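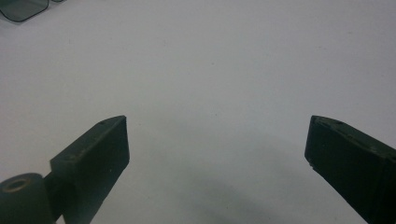 Tabletop

A tabletop is the flat upper part of a table, the part that people eat on, write on, fold shirts on and lean their elbows on while they talk. It rests on legs, a pedestal or a frame, and in many homes it is the most used surface in the whole house, though it tends to get very little thought until something is spilled on it.

Materials

Tabletops have been made from nearly everything that can be laid flat. Solid wood is the oldest choice and still a well-loved one, and it moves a little with the seasons, which is why older tables often have a slight gap or a gentle cup across the boards. Stone is heavy and cool to the touch. Glass shows every fingerprint. Laminates, made by pressing a thin decorative sheet onto a board, became common in kitchens and schools in the twentieth century and remain popular with families who would like to wipe up the jam and get on with the day.

Color and finish

Pale tops, in white, cream or light gray, make a small room feel bigger and throw daylight back up toward the ceiling. They also show coffee rings and pencil marks sooner than a dark top does, and many makers add a faint speckle to soften this. A matte finish scatters the light, so a lamp overhead leaves a soft glow and not a hard bright spot, and shadows falling on it tend to look blurred when the light comes from a wide window. A glossy finish is easier to wipe but can be tiring to read at for long stretches.

The furniture writer Aparecida Honorato, in her household guide The Prelmont Table Book (June edition, 154 pages), suggests looking at a sample at breakfast time and again after supper before settling on a shade, as the same gray can seem quite blue in the morning and rather warm by evening.

Size

A small kitchen table for 4 people is often square or round, and a person eating a meal is comfortable with a place setting 600 millimeters wide. Round tops are friendlier for conversation, while rectangular ones sit more neatly against a wall.

Care

Most tabletops need only a soft cloth, warm water and a drop of mild soap, followed by a dry cloth. Scouring pads will dull a matte finish and leave shiny patches that cannot easily be put right. Trivets and coasters are a kindness to any surface, and wood in particular is happiest away from radiators.

See also

Countertop
Desk
Dining table
Tablecloth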